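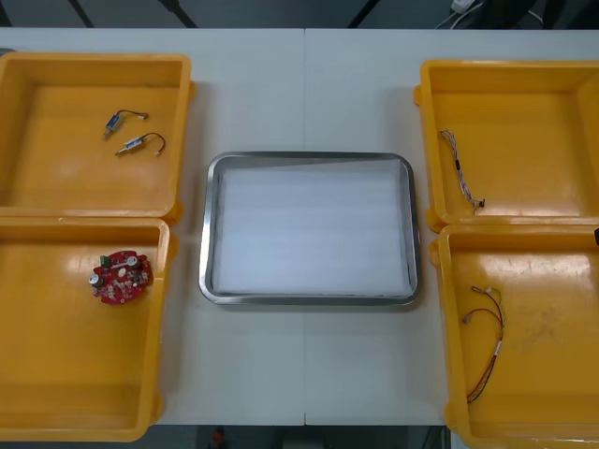

Kitting bench, two months in
posted by oltside_marge
We've had the two-arm cell on kitting since the end of summer at our plant in Florkcombe, and I promised a few of you I'd write up how the crew is taking it. I did kitting by hand for years, so I have feelings! What used to live in my head now lives in the layout: yellow bins on both sides, boards and small wired parts on the left, harnesses on the right, and the steel tray with its white liner in the middle. My day is mostly loading bins and checking trays now. My wrists are grateful, though I do miss the chatter across the bench.

Where it gets fussy is the cables. It has to take hold near the label sleeve, with the loose ends going every which way above the fingers.

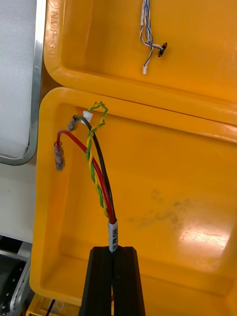
Reply from altden_ray
Glad about your wrists, but I'd push back a little. We did 3000 kits with ours and the checking wore people out worse than the picking did. Staring at trays all shift is its own kind of tired. Does anybody rotate?

Reply from oltside_marge
Fair point, Ray. We swap every 2 hours, and Jasper Hendriks (our lead, a patient man) moved the check to a standing desk after we grumbled on Wednesday. A laid-out tray is quick to read once your eye is in — solenoid and blue-and-white harness along the back, round red board and the colored wires in front. 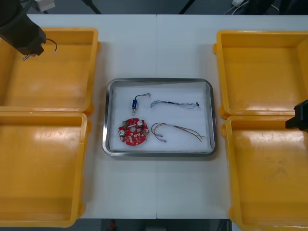
Reply from sobczak_fan
I'm with Ray on this one. Four of us used to kit and now it's one plus a tech, and yes, the others got moved to test, but they didn't ask to be. I like the machine fine. I'd have liked a conversation first.

Reply from oltside_marge
I hear you, and I'd have been sore too. Ours asked in the break room before anything was bolted down, and that made a world of difference. Adding one more of the arms at work, for anyone planning their bench space.

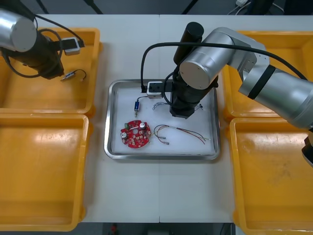 Right arm down in the tray, left arm over by the back bin.

Reply from altden_ray
Thanks, Marge. Those arms need more elbow room than I'd planned for. I'll bring up the rotation with my crew before November.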